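Tag der offenen Tür bei Vallevance: Greiftechnik aus der Nähe

Romau. Am Freitag öffnete Vallevance seine Werkstatt am Standort Romau für Besucher. Nearly 200 Gäste wäre das Ziel gewesen, gekommen sind 38 mehr.
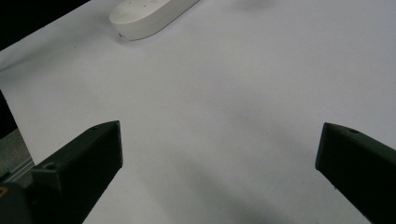
Zwei dunkle Greiffinger über einer Papierunterlage, dahinter ein helles, längliches Objekt.

An 2 Stationen ging es um das Aufnehmen und Ablegen kleiner Teile. Besucher konnten das Greifwerkzeug selbst in die Hand nehmen – Vorkenntnisse waren nicht nötig. Der nächste Termin ist für März geplant, Anmeldungen nimmt das Büro in Romau entgegen.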